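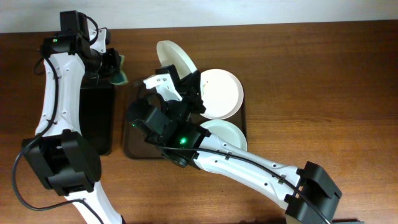
The two-arm cell at Watarden, with a plate held in the right gripper and cleaning material in the left.

Watarden has changed the maintenance routine on its two-arm dish-handling cell after a review of cable wear, the company said in a service note dated 15 Aug 2022. The cell stays in use and the arms themselves are unchanged.

Both arms carry an external cable from the wrist down past the large joint to the base. The routing has to leave enough slack for the joint to turn through its full working range, but too much slack lets the loop rub on the tabletop or catch on a tray rim. Under the old routine the cables were checked every 2000 cycles. The interval is now 300 cycles for the wrist loops and stays at 2000 for the rest of the run.

The check is done with the drives off and the arms parked. The technician follows each cable by hand from the wrist down, feels for flat spots or cuts in the jacket, and tests that the clips do not slide on the link. A cable with visible inner shielding is replaced as a complete part. Taping is no longer allowed. Each arm is then jogged at low speed through the plate pickup and wiping positions while the loops are watched for pulling.

Gripper care has also been moved forward. The fingers are wiped down at the end of each shift and the bracket screws are checked with a torque driver once a week. Food residue between the moving parts was the most common cause of incomplete closing, according to the note, which lists 188 stops of all types since the cell was started. Of these, 9 were traced to cables.

After any cable or gripper work the wrist must be re-zeroed and a plate lifted by its rim from the tray before the cell returns to automatic mode. If the plate slips, the grip force setting is left alone until the finger surfaces have been cleaned and the test repeated.

Spare cables are supplied by Vustano and kept at the cell. Watarden said the same schedule will apply to a second cell, now being assembled at its Casodeck site, when that unit starts running later in August.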